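How I Sort and Pack My Jewelry Box (So Nothing Tangles)

My jewelry box used to be the place where necklaces went to die. I'd lift the lid, drop whatever I was wearing on top of whatever was already in there, and close it again. Then one March I spent most of an evening with two sewing needles and a drop of baby oil trying to get a chain off another chain, and I decided that was enough of that.

What I do now takes me 25 minutes, start to finish, and I only do it a few times a year. You don't need a fancy box for it. Mine is an old Collano that I got secondhand, and my sister does the same thing with a plain Pismont that cost her next to nothing.

What you'll need

A jewelry box with some kind of divided bottom
A soft dry cloth (I like the Stoltex ones, but an old T-shirt is fine)
A clean, dry makeup brush or small paintbrush
A few small zip bags
A table with good light and nothing on it that rolls

Step 1: Get everything out

Everything! Don't try to tidy around the stuff that's already in there, I've tried it and you just end up shuffling the same earrings from one corner to the other. If your box has a lift-out tray, take that out too and set it next to the box. Check the fabric pocket in the lid if you have one. I once found a pair of studs in mine that I'd given up on a year before.

Step 2: Brush out the lining

Pale lining shows every speck, so go into the corners with the dry brush, then tip the box over a trash can and give the bottom a few pats. Please don't use water on the fabric. It leaves a ring, and the ring is worse than the dust was (ask me how I know). For a leather outside, a wipe with the dry cloth is plenty.

Step 3: Spread things out by type

Lay your pieces on the table with room between them. I put charms and keychain pieces together, chains on their own, rings in a row, earrings in pairs. Fasten the clasp on every chain before you set it down. A closed chain tangles a lot less than an open one, and it takes two seconds.

If you find a knot, leave it for the end. Really. You'll lose your whole morning to it otherwise and the rest of the table will still be a mess.
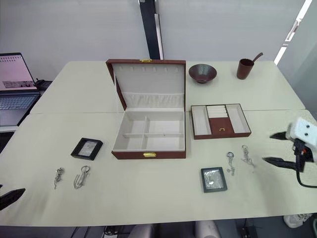

Can I put silver in the same section as everything else?

It's better to give silver its own section. Harder pieces can scratch it, and it tarnishes more slowly when it isn't sitting out in the air, so I put mine in a small zip bag with the air pressed out and then lay the bag in the box.

Step 4: Fill the bottom first

Big and heavy goes in the bottom. With 4 sections I do bracelets in one, charms and chunky pendants in another, bagged silver in the third, and the last one is for odds and ends like spare backs and that one earring I still have hopes for. Your sections might be different sizes, so match the size to the pile and not the other way around.

Step 5: Rings and little things in the tray

Rings go into the ring rolls with the stones facing up, not squeezed in so tight that the rolls pop out. The long narrow compartments are great for thin bracelets or a watch laid flat. I keep my grandmother's Pandey brooch in one of those, pin closed, so it doesn't snag.

Step 6: Hang the necklaces last

Long necklaces go on the hooks in the lid, with the ends dropped into the pocket so they don't swing around. One necklace per hook! If you've got more necklaces than hooks, hang the finest chains and put the thicker ones in the bottom, they can take it.

Then close the lid slowly the first time and listen. If something crunches or the lid won't sit flat, you've got a pendant caught on the edge, so open it back up and move it over one.

Now you can go get that knot. Put it on a flat plate, add a tiny drop of baby oil, and work it loose from the middle with two needles. Wash the chain with a little dish soap afterward and let it dry all the way before it goes back in the box.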